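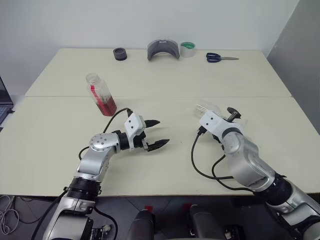 Tape and parts on the table

Romico countertop oven, price dropped again? Return window question

gravelpit_jo
The Romico countertop oven (the 12 quart one with the dial, not the touch panel) is showing $71 at Ultport this morning. I paid $94 for the same oven from them in June and it got here last week after a long backorder. Has anyone gotten Ultport to refund the difference? Their help page says price adjustments are "available on eligible orders" and then doesn't say what eligible means.

I haven't plugged it in yet. The outer box is open but the inner one is still sealed.

tannerbelt
They did it for me on a Jurnow kettle. Use the chat, not the phone. Have the order number ready and a link to the current listing. Took ten minutes and the credit went back to my card.

The window is 14 days, but I don't know if they count from when you order or when it ships.

moss_and_rye
It counts from the ship date. I had a backordered slow cooker and they went by the shipping email.

dfw_couponer
Not my experience. I was told order date, period, and the rep pasted in a line from the terms. That was a set of Hájek saucepans. Maybe cookware is handled differently, but I wouldn't count on it.

moss_and_rye
Mine was last winter. They could have changed it.

tannerbelt
Check whether the $71 is Ultport's own price. A lot of those listings are from outside sellers now and they won't match those at all. There should be a "sold by" line under the price, in gray.

gravelpit_jo
It says sold by Ultport, ships from Ultport. There's also a coupon box you have to click to get it down to 71. Without the click it's 79.

dfw_couponer
Then you'll get adjusted to 79 if you get anything. They don't count clip coupons as a price change. Same with the store card discount.

plainview44
I would skip the chat and just order a second one at $71 and return the first. You said it's sealed. Return shipping is free over a certain amount, isn't it?

dfw_couponer
Free if the item is defective. Otherwise they take $12 out of the refund for anything in the "large kitchen" group, and a countertop oven is in that group. So you save $11 and you have to haul a box to the drop-off. Still more than nothing, but the adjustment to 79 gets you $15 and you don't leave the house.

plainview44
I returned an air fryer in the spring and paid nothing.

dfw_couponer
Was it over $200? They waive it over $200.

plainview44
It was, yes. OK, that explains it.

quartzkitchen
Different question for the OP. Do you need this particular oven? I had the 12 quart for two years. It's fine for toast and small pans but the door spring gets weak and the light went out early. The Jurnow is usually about 30 dollars more and the rack slides out on its own when you open the door. It goes on sale every November.

tannerbelt
I have the Jurnow and wouldn't pay extra for it again. The crumb tray is thin and it warped. The Romico bakes more evenly in my opinion.

quartzkitchen
Mine hasn't warped. What temperature were you running it at?

tannerbelt
Mostly 425, for potatoes. I wasn't broiling in it.

quartzkitchen
I rarely go over 375, so could be that.

gravelpit_jo
I picked the Romico for the size. The counter space I have is between the fridge and the sink and the Jurnow is too deep. I measured both. So I'm keeping the model either way, it's only a matter of what I end up paying.

slowlane_pat
Check your credit card too. Mine used to have price protection and I got money back on a stand mixer that way. You fill out a form and upload the receipt and a screenshot of the lower price with the date showing.

moss_and_rye
Most cards dropped that. Worth a look, but read the current benefits guide and not the one that came in the mail years ago.

slowlane_pat
True, mine ended it too. I think one of my wife's cards still has it.

gravelpit_jo
Update. I did the chat. First rep said no because of the order date, same as dfw_couponer was told. I asked if it could go by ship date on account of the backorder, and she checked with someone and came back with yes, one time, down to 79. So $15 back to the card in three to five business days. I asked about the coupon and that was a flat no.

dfw_couponer
Good. Save the chat transcript. They email it only if you click the button before closing the window.

gravelpit_jo
I closed it already. I do have a screenshot of the part where she says approved.

tannerbelt
That should be enough. If it doesn't show up after a week, open a new chat and they can see the old one on their end.

plainview44
Just looked and the coupon box is gone for me. It's at 79 with no coupon. Anyone else still seeing 71?

moss_and_rye
Still there when I'm logged out. Gone when I log in.

plainview44
Same here, logged out shows it. Ordered one as a guest and it took the 71 at checkout.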